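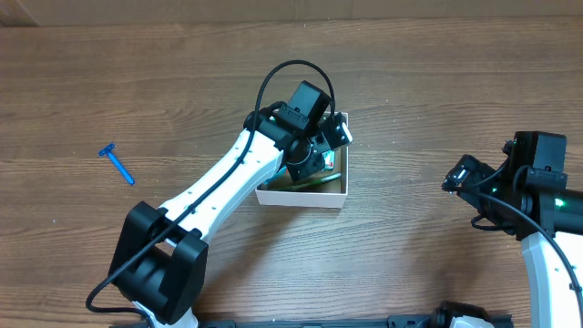

How long do I stay on the creatine before I decide if it's worth buying again? Eight weeks at the same dose every day, then I look at the training log and make up my mind.

June
by Faustino Cortés

Week three of the Fusport powder. Five grams in a glass of water after breakfast, no loading phase. I did the loading phase years ago with a different tub and spent most of that week with a bad stomach, so I skipped it this time. It takes longer to fill up that way but I am in no hurry.

Weight is up a little. I expected that and I'm not reading anything into it. The first bit is mostly water. Bench is the same as last month. Squat felt easier but I also slept well for once, so I can't say what did it.

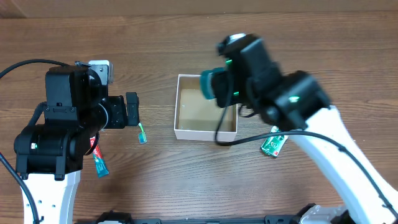 The other thing I changed is the pre-workout. I finished the Nirnari and did not reorder. It had 200 mg of caffeine in a scoop, and with the two coffees I already drink that was too much for an evening session. I was lying awake past midnight and then dragging through the next day. Now I have one coffee at 3 p.m. and nothing after it. The first few sessions were flat. The last two were fine.

Heriberto Solís still takes his and says he sleeps like a stone. Good for him. He also offered me half a tub of something from Gedent that lists a "blend" and no amounts. I said no thanks. If the label won't tell me how much is in it I don't want to drink it.

Food has been decent. Roughly 2,000 calories on rest days and more when I lift - I don't weigh the rice anymore, only the meat. Protein powder is down to the last 13 scoops, so I need to order before the end of the month. Villaseñor has the plain whey in the big bag. The vanilla one was too sweet and it clumped in the shaker no matter what I did.

Left elbow is sore again on curls. Dropped the weight and did hammer curls instead, and it let me finish. Will leave curls out next week and see.

Tomorrow is legs. Creatine is on the counter next to the kettle so I don't forget it like I did on the weekend.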